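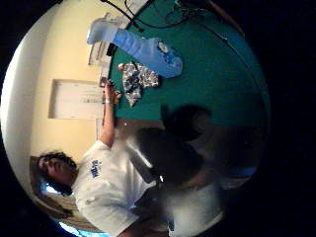 Gripper camera, with the blue bag still on the table.

So you want to match a glove recording to a marker cube! My way is cheap and a bit fiddly. Put the cube on the back of the hand, snug, then run a 200-frame warm-up before you touch a ball.

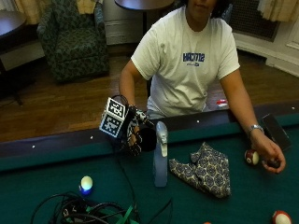
Glove and cube on one hand, small dark ball in the other.

Next, hold the glove up with the fingers spread and save that pose as zero. I do it again every 8 takes – drift sneaks up on you.
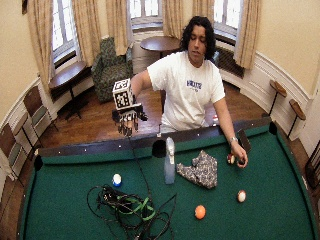 Now line up the clocks. Tap the rail twice, find the taps in both logs and shift the glove data to fit. In March my offset was 227 ms, and fixing it saved 560 grasps I'd nearly thrown out.

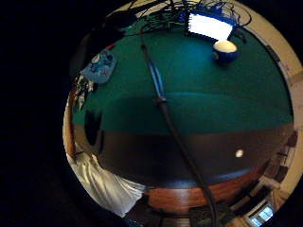
Long black cable over the felt, blue sleeve near the top.

Leave slack in the cable, then start recording.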